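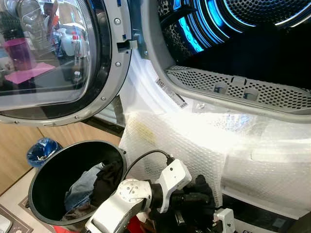 The Vornow dryer with its door open and a basket waiting.

I get asked about dryers more than anything else I sell, so I've put my own thoughts down for this one. The Vornow is the front loader I'd pick for a small flat or a busy utility corner. The door swings out to the left, with a round glass window in a chunky silver-grey rim, and it opens wide enough that you can shove a whole armful of jeans in without dropping socks everywhere!

My favourite bit is the light. It's a bright blue ring round the back of the drum, and once you've had one you'll wonder how you ever managed with a torch (I did, for years). The drum is stainless steel with small holes all over, so it wipes down nicely. The lint grille sits along the lower lip of the opening, with two little blue tabs near the middle. Empty it after every load, please – I'm forever saying this.

Brigitta Fankhauser at our Ballthorpe shop has had hers since April and runs it most evenings. She says towels come out softer than they did in her old Pfister, though she does find the end-of-cycle tune a bit much. You can turn it off in the settings.

Price is 655 with us, or 700 if you'd like it delivered, plugged in and your old one taken away. It comes with a 2 year guarantee and you've got 30 days to change your mind. Leave a bit of space on the left for that door before you order – ring me with your measurements if you're not sure and we'll work it out together.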